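Bostudwood Rules

The Bostudwood Rules are a code of good practice for robot work on small household objects and toy appliances placed on a table. They were written by Abimbola Effiong and are kept at the Igwe workshop in Dralberg. The rules have no legal force. A laboratory may follow all of them or only a part, but it should state which part in its reports. 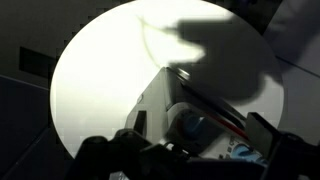

Dralberg, August

The present text of the rules has four chapters: table, light, cables and stopping. It replaces an older text, which was made for larger arms and gave very little advice about light.

Table and light

The table must be stable and must not move when the arm pushes down on an object. White tabletops are permitted, but the operator has to check the wrist camera before each session, as a strong lamp can make a white surface lose all its detail. The shadow of the arm should also be checked, at the lowest and at the highest working position.

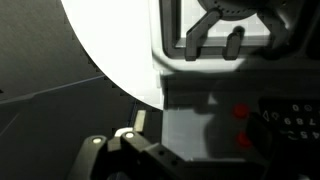
Speed near the object is limited. Within 200 mm of the object the arm moves at 70 mm per second or slower – in free space the operator may choose a higher value. Knobs, doors and buttons are to be approached from the side on which the fingers have the most room.

Cables

Cables on the arm are to be fixed so that they can follow every joint without pulling. A loop is allowed, with a length of up to 100 mm outside the last clip. The Nuterik guide, which many workshops read together with the rules, asks for a second fixing point near the wrist.

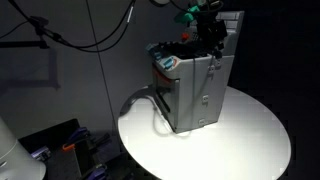
May a person reach over the table while the arm is holding position?

Only after the stop button has been pressed and the operator has said so aloud. An arm that holds position still has power in its motors, and the rules treat it as moving.

Stopping

The stop button must be in reach of the operator's hand during the whole session. It is tested at the start of each session, with the gripper closed and nothing in it.
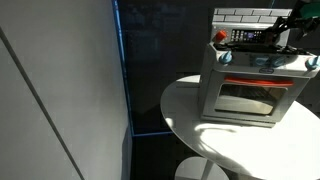 Gripper over a toy oven on a round white table.

Criticism

Some readers find the chapter on light too strict for short trials. Effiong has answered that the check can be shortened, but it should not be left out. The chapter on cables is under revision.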